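Endar Property Owners' Forum
Board: Municipal Services and Waste
Topic: Revised electronics collection rules
Started 8/25/20

Kundside_Office
Moderator
The revised rules for the collection of household electronics have been posted at the Royer Street depot. Residents are asked to read them before bringing items in. The main change is that computers are now weighed and charged as bulky goods unless the owner has removed the battery pack and any loose accessories. Circuit boards may be left in place.

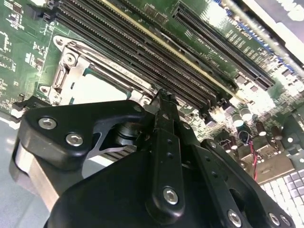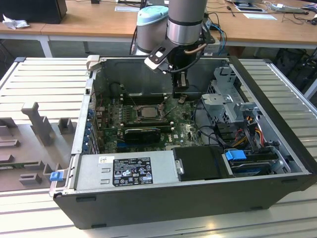 Computer hardware: green circuit boards, as covered by section 3 of the rules.

Questions may be posted in this thread until the rules are reviewed in December.

n_sindelar
Thank you for the notice. I wish to record an objection to the bulky goods charge. Last year the depot accepted 3,739 items from our district, of which only 316 were computers. A class of goods that small does not justify a separate weighing procedure. The line at the scale already reaches the gate on Saturday mornings.
Norbert Šindelář, Lot 14

pruvost.s
With respect to the previous poster, the item count is the wrong measure. The contractor, Dornberg, bills the association by weight and by handling time. A tower computer takes longer to process than a lamp or a toaster, and under the old rules the owners of lamps and toasters were paying for it. I support the charge as written.

My concern is with section 5, which says nothing about stored data. Owners should be told in plain terms that the depot does not erase drives.
Sandrine Pruvost

Kundside_Office
Moderator
The point on section 5 is noted. The depot does not erase or inspect drives. Owners who wish to keep or destroy a drive must take it out before drop-off. A sentence to this effect will be added to the printed sheet.

gatehouse_row
Does the charge apply to laptops? The sheet at the depot says "computers" and the one mailed to us says "desktop computers."

Kundside_Office
Moderator
The mailed sheet is correct. Laptops go in the small goods cage at no charge.

n_sindelar
Then the sheet at the depot should be taken down today. I would also ask the office to publish the handling times Ms. Pruvost refers to. I have read the Dornberg agreement and found a rate per pound, but no rate per hour.

pruvost.s
The hourly rate is in the second annex, under "sorting." It was not attached to the copy sent to owners in the spring. I requested mine from the office and received it within the week.

n_sindelar
I have now requested the annex. If it says what is claimed, I will withdraw my remark about the rate. My objection to the Saturday line stands.

elm_court_9
I agree with Mr. Šindelář on the line. A second scale was discussed two years ago and then dropped from the budget. Could it be put back on the agenda?

Kundside_Office
Moderator
Requests for agenda items must be made in writing and signed by three owners. The form is available at the front desk. The depot sheet has been replaced with the corrected version.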